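**Kvass** is a fermented drink of low alcohol, made in most cases from rye bread or rye flour, water, yeast and a little sugar. It is brown in colour, slightly sour, and has a taste of bread crust. In many countries of Central and Eastern Europe it is drunk in summer, and also used as a base for cold soups.

## Preparation

The usual home method begins with slices of dark rye bread, which are dried in the oven until they are hard and nearly black at the edges. Hot water is poured over them and the pot is left covered overnight. The liquid is then strained, and sugar and yeast are added when it has cooled. Some households put in raisins, mint or a piece of horseradish root.

Fermentation takes from one to three days, depending on the temperature of the room. After this the drink is bottled and kept in the cold. The bottles should not be filled to the top, as the gas continues to develop. 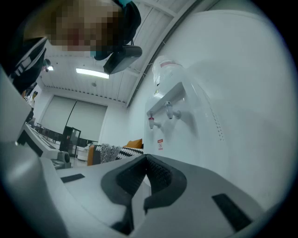 Natália Ondrejka objects to the use of baker's yeast in this method. In her opinion it makes the drink flat and too similar to wet dough, and a spoonful of old kvass, kept from the previous batch, gives a cleaner sourness. Other writers accept both ways, but agree that the old starter needs more patience.

## Alcohol content

Most kvass has less than 1.5 per cent of alcohol. If it stays warm for too long, the content can become higher, and the taste becomes sharp. In many places kvass is sold as a soft drink, although it is not completely free of alcohol.

## Lukine kvass

In the village of Lukine a lighter kind is made, with wheat bread and dried pears. The brewer Oldřich Vondráček wrote down the recipe in his household book, where he recommends 60 grams of sugar for each pot and warns against stirring with a metal spoon. The Zeman brewery in Brarska later produced this kind in bottles. Its first filling was of 2,001 bottles, and it was sold at the October fair.

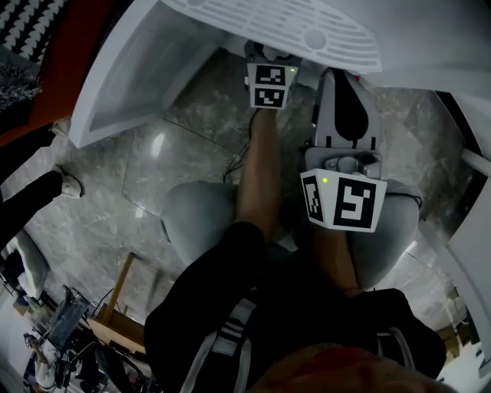

The bottled version was filtered and therefore clearer than the home drink, which is always cloudy. It was also sweeter. Older people in Lukine did not like it very much and continued to make their own.

## Serving

Kvass is served cold, without ice. In soup it is poured over chopped cucumber, radish, boiled potato and egg, with sour cream on top. For this purpose a less sweet kvass is preferred.

## See also

- Small beer
- Kombucha
- Boza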